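Teaching the arm with my own hands

May 1, 2019

Since April I spend my evenings with the small arm we call Brerka. My colleague Ida Görtz built the remote control for it, and my job is to show it one simple task many times: take the whiteboard eraser, lift it, put it down in another place. I thought this would be boring work. It is not, but it makes my wrist tired.

The first 50 demonstrations I made too fast. I moved like I move my own hand, and Ida told me that the arm learned mostly my hurry. Now I go slowly, I open the fingers early, and I wait a little before I close them.
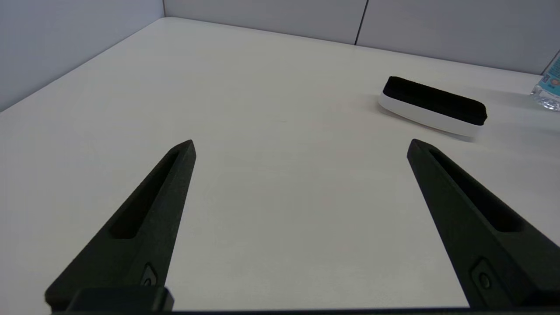
Photo: wrist camera of Brerka / Ottavio Costa

The eraser lies diagonal to the fingers, with the black felt on top and the white body under it. From this low view it is difficult for me to judge the distance. I look at the tips and at the shadow under the eraser, and I try to turn the wrist before I come near – not after.

I have 813 demonstrations saved now, and I threw away 40 where I changed my mind in the middle. Ida wanted to keep them. We still discuss this.

Next I will try 3 starting positions which I avoided until now, all of them close to the wall panel.

Ottavio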